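# Mornus capture tools: frequently asked questions

Maintained by Charalambos Karras. Last edited Wednesday, May 7, 2025. These answers cover the recording and export software used with the hand-held grippers. For the policy training code, see the Gaillard readme.

## Recording

**Do I need both grippers connected to start a session?**

No. Mornus will start with one. The session header stores which sides were present, and the exporter fills the missing side with nulls. If you plan to train a two-arm policy, connect both before you press record. A side that joins late is ignored until the next episode.

**How does the software know where the grippers are?**

Each gripper carries a marker plate, and the tracker solves for the pose of that plate. A fixed transform then moves the pose to the point between the fingertips. The transform lives in `tool_offset.yaml`, one entry per gripper. If you swap a plate or reseat it, run `mornus calibrate tool` again. Small tilts of the plate are fine as long as they were there when you calibrated.

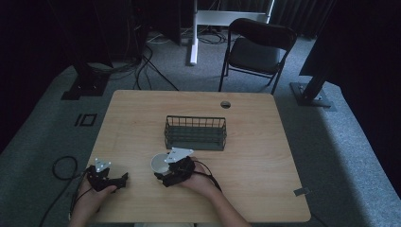

**What rate are poses logged at?**

The tracker writes at 200 Hz and the cameras run slower. Everything is stamped on arrival with the host clock, then corrected by the per-device latency measured at startup. Resampling happens at export, so the raw log keeps every pose it received.

**Why does my episode start later than I expected?**

Episodes are trimmed to the first moment when all connected streams have valid data. The usual cause is one camera that is slow to settle its exposure. Run `mornus inspect` on the raw log and look at the first stamp of each stream. You can turn trimming off with `--keep-head`, but the training loader will reject episodes with gaps at the front.

**Can I pause during an episode?**

There is no pause. Stop and start a new one. Early versions had a pause key and it produced jumps in the pose track that the smoother turned into fast, smooth, wrong motion.

## Perception

**Do the wrist images need to be undistorted?**

Leave them as recorded. Drorer, our image pipeline, applies the lens model when it needs one, and the policy network trains on the raw view. Undistorting twice is the most common support question we get.

**How is gripper opening measured?**

From the wrist image. Drorer finds the inner edges of both fingers and maps the gap to a width with a lookup table made at calibration. To build the table, open the fingers fully over a plain surface, start `mornus calibrate width`, and close them slowly until they touch.
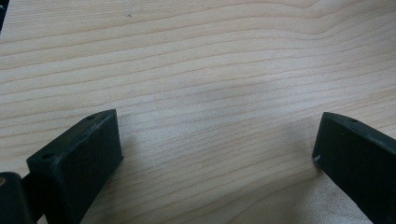 The table is per gripper, so don't copy it from left to right. If the width trace is noisy, check the lighting first. Dark fingers over a dark background give the edge finder very little to work with, and a lighter tabletop usually fixes it.

**What happens when tracking drops out?**

Gaps of up to 11 samples are filled by interpolation and flagged in the `filled` column. Longer gaps split the episode at export. Both halves are kept, but the second half is marked `partial` and left out of training by default.

## Export and planning

**My exported trajectory fails the reach check. Is the recording bad?**

Usually the recording is fine and the base placement is wrong. A person can reach past places the arm can't. Run `girelthorpe place` to search for a base pose that covers the whole trajectory. Girelthorpe reports the first sample that fails – in one recent set it was sample 134 every time, and moving the base back cleared it.

**Does the planner change the recorded path?**

Only its timing. It slows down segments that break the joint speed limits and leaves the geometry alone. If you see a different path in simulation, check that the tool offset in the export matches the one used on the day of recording.

**Can I export only one hand?**

Yes, with `--side left` or `--side right`. The other hand's wrist images are dropped too, unless you add `--keep-images`.

**Which export version should I use?**

Version 2. The first format is still readable but has no `filled` column, so the loader can't tell measured poses from interpolated ones.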